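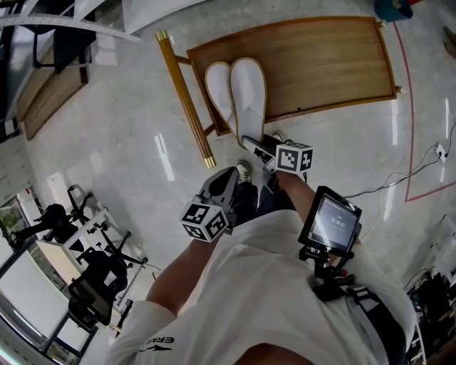 *Hand-held grippers with marker cubes, at a pair of white slippers.*

Pak-hei Lau runs collection for the Kalo set at Vostent. The target is 2,000 episodes by the end of the project; the slipper task began in March.

"Each episode is one attempt, start to finish," Lau said. "We keep the misses and label them."

The cubes give the pose of each gripper. If a cube is hidden for 19 frames, the episode is flagged, and Lok-yiu Chu reviews it. She rejected 29 in the first batch.

"Most were wrist angle," Chu said.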